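Bread thrown away in student kitchens
Report for the course Food and Society, by Awuor Simiyu

1. Why I chose this subject

In my student house, Gendico, we throw away much bread. I wanted to know how much, and for what reason. I asked the residents of two houses, Gendico and Runon, to fill in a short paper form during April. I received 51 forms back, of which 32 came from Gendico.

Most people buy bread in the shop Grabowska at the corner, where rolls are cheaper in the evening. A ridged roll with darker and paler stripes, such as the one in the first picture, was counted in the form as one piece, the same as a plain roll.
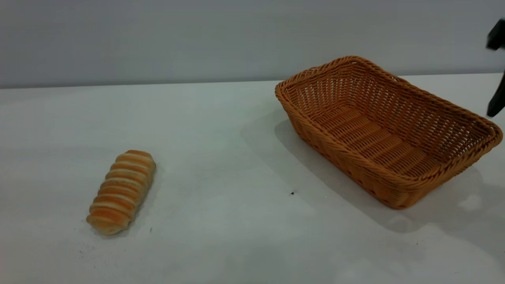 2. Results

Together the residents wrote down 102 pieces thrown away in the month. The most common reason was that the bread became hard. Mould came second, and only a few persons wrote that they did not like the taste. I had expected mould to be first.

Many answered that they buy too much when the price is low. 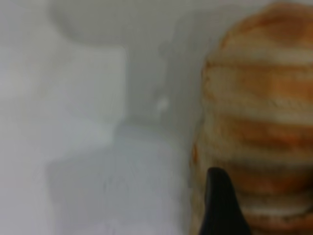 The people who freeze a part of their bread on the same evening threw away much less, but they were a small group and I cannot say it is a rule. In Runon the freezer is shared by a whole floor and it is often full – this was written on several forms.

3. What could be better

The form did not ask for the size of the piece, so half a loaf and one small roll have the same value. I also did not ask who cooks together. Next time I would weigh the bread.

I thank all the residents who answered.

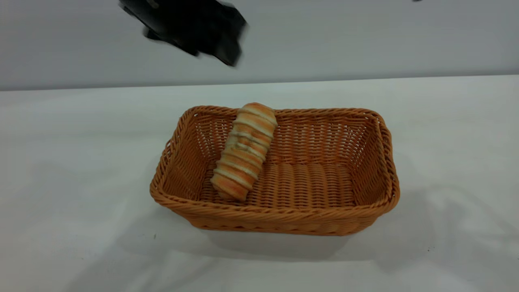 Comments

Felista Masanja: In my house we make the hard bread into soup, and then it is not waste. Did your form have a place for this?

Awuor Simiyu: No, it did not. Two persons wrote it in the margin and I left it out of the count.

Felista Masanja: Then please put it in the next form. Also toast!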